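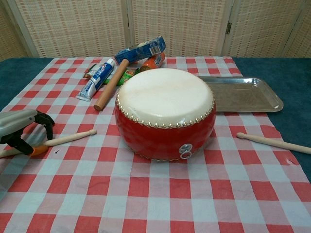

Aulas de percussão: o trimestre, as peles e a questão do barulho

Comentários (9) · Partilhas (6)

Boletim a correr, que a impressora fecha às 18h e ainda falta a página das inscrições. Desculpem as frases cortadas.

Primeiro o que interessa à maioria: as aulas de percussão recomeçam na segunda. Mesma sala, mesmo corredor, a porta ao fundo. Quem vem de novo traz sapatos fechados e um caderno. Não é preciso instrumento. Temos tambores para todos os que se inscreveram até agora e mais dois ou três de reserva, conforme o estado das peles (já lá vamos).

A turma dos pequenos passa a começar às 17h15 em vez das 17h. Foi pedido de vários pais que vêm do outro lado da ponte e apanham o trânsito todo. A turma dos adultos fica igual, 19h30, e acaba quando acabar, mas às 21h30 temos mesmo de estar na rua. O prédio do lado tem gente que se levanta às cinco.

Sobre o barulho. Chegou uma carta. Simpática, diga-se, mas uma carta. Queixa do ensaio de janeiro, aquele em que ficámos com as janelas abertas por causa do cheiro a tinta. Têm razão. Medimos no pátio com o aparelho emprestado pela Zakthorpe e com as janelas fechadas a diferença é enorme. Portanto: janelas fechadas, cortina corrida, e quem tiver calor que vá beber água ao corredor. A cortina grossa que a Keletik nos fez já está montada na parede do fundo. Custou 185 euros com a calha incluída, saiu da caixa das rifas. Abafa bastante os graves. Os agudos nem por isso, e o triângulo continua a ouvir-se na paragem do autocarro.

Peles. Assunto chato mas tem de ser. O inverno foi húmido e vários tambores perderam tensão. A pele natural é assim, bebe a humidade do ar e amolece, depois vem o aquecedor e estica de repente. É nesse estica-e-encolhe que rasga. Pedimos a toda a gente:

- não encostar tambores ao aquecedor, nem "só um bocadinho" para subir o som
- não deixar nenhum no porta-bagagens de um dia para o outro
- limpar a pele com pano seco, nada de toalhitas nem álcool
- pousar sempre em cima de um pano ou do tapete, nunca diretamente no mosaico
- não empilhar

Os tambores com parafusos afinam-se com a chave, um quarto de volta de cada vez, em cruz, como quem aperta a roda de um carro. Os de pele pregada não se afinam. Repito, não se afinam. Soam como soam nesse dia e aprende-se a tocar com isso. Se estiver muito mole, deixa-se a secar à sombra numa sala arejada e espera-se. Houve quem tentasse apertar à volta com fita-cola e ficou tudo pegajoso, levou uma tarde a limpar.

Para arranjos a sério continuamos com a oficina Lirov. Demoram, avisamos já. O surdo que lá deixámos antes do Natal ainda não voltou, falta-lhes um aro daquele diâmetro. Quem quiser mandar peças próprias pode juntar às nossas, paga-se só o arranjo e a viagem fica por conta da escola. Etiqueta com nome e telefone, por favor, e escrita de maneira que se leia. No outono vieram duas caixas sem etiqueta e uma delas ainda está no armário à espera de dono.

Baquetas. Desapareceram outra vez. Não é acusação, toda a gente mete um par na mochila sem dar por isso, mas o balde que em setembro estava cheio agora tem um fundo triste de pares desirmanados. Vejam em casa, vejam no carro, vejam debaixo da cama dos miúdos. Há uma caixa de cartão à entrada para as devoluções e não se fazem perguntas. Entretanto encomendámos mais na Chuang, modelo simples de madeira, ponta redonda, que é o que aguenta mais tempo nas mãos dos iniciados. Quem preferir comprar as suas, peça-nos a medida antes. As demasiado pesadas são más para os pulsos e péssimas para as peles.

Falando de pulsos. Houve três pessoas na turma dos adultos a queixar-se de dores no antebraço e é quase sempre o mesmo: apertam a baqueta como se ela fugisse. O polegar e o indicador seguram, o resto da mão acompanha. Deixar ressaltar. Se ao fim de dez minutos há um risco vermelho na palma, está apertado demais. Vamos passar a fazer aquecimento antes de cada aula, coisa pouca, rodar pulsos, sacudir as mãos, umas pancadas lentas alternadas. Quem chega atrasado faz sozinho no corredor antes de entrar. A sério, façam.

Repertório do trimestre. Para os pequenos, a marcha de sempre e a roda nova, a de compasso ternário, que no ensaio experimental correu melhor do que esperavamos. Para os adultos, mantemos a peça longa do ano passado mas com a secção do meio cortada ao meio, porque ninguém a sabia e era um sofrimento para quem ouvia. Entra também um toque de romaria, rápido, com entrada só de caixas e os bombos a responder. As folhas estão na pasta azul. Quem não lê música não se assuste, está tudo escrito também com sílabas, tum para a direita e tá para a esquerda.

A saída de primavera está confirmada, o percurso é que não. A junta quer que se comece no largo e se suba, nós preferiamos começar em cima e descer, por razões que qualquer pessoa que já tenha carregado um bombo numa subida percebe. Novidades no próximo boletim. O que já se sabe: camisa branca, calças escuras, lenço dado pela escola. Lenços do ano passado são para devolver lavados. Sim, lavados.

Contas, em linha e meia. As rifas e o jantar renderam 3004 euros. Tirando a cortina, a encomenda das baquetas e o seguro, sobra para um bombo em segunda mão que andamos a ver e talvez para mudar a lâmpada da casa de banho que pisca desde o verão. As folhas com tudo discriminado estão no placard, para quem gosta de ler essas coisas. A mensalidade não sobe. Irmãos continuam a pagar metade.

Inscrições: ainda há cerca de 6 lugares na turma das 17h15 e um na dos adultos. Lista de espera aberta para a turma de sábado, que só avança se houver gente suficiente. Ficha na secretaria ou na caixa do correio da escola. Não serve mensagem de telemóvel, perdem-se todas. Na ficha ponham a idade da criança e se é canhota, que muda a disposição dos lugares e no trimestre passado andámos semanas com cotoveladas na segunda fila.

Empréstimos para casa. Continua a ser possível levar um tambor pequeno ao fim de semana, com assinatura no caderno da entrada. Volta na segunda, à aula, com o talabarte e com as baquetas. Os que têm argola não se penduram pela argola na parede, que a peça não foi feita para aguentar o peso todo tanto tempo. Em casa, tocar em cima de uma toalha dobrada reduz o som e os vizinhos agradecem. Dez minutos por dia chegam. Mais vale isso do que uma hora aflita no domingo à noite, que se nota logo na segunda.

Perdidos e achados: um guarda-chuva verde, um casaco de criança com um botão a menos, uma luva, umas chaves com porta-chaves de cortiça, e uma caixa de óculos sem óculos. Ficam até ao fim do mês e depois seguem para a loja solidária. As chaves não, claro, as chaves ficam.

Pedido final: precisamos de alguém com carrinha para ir buscar o surdo quando a oficina ligar. Combustível pago. E se alguem tiver em casa um tapete velho, grosso, de que se queira ver livre, o da sala já tem um buraco onde os miúdos metem o pé. Deixar na secretaria entre as 16h e as 19h, ou avisar e passamos a buscar.

Partilhar · 6 partilhas · 9 comentários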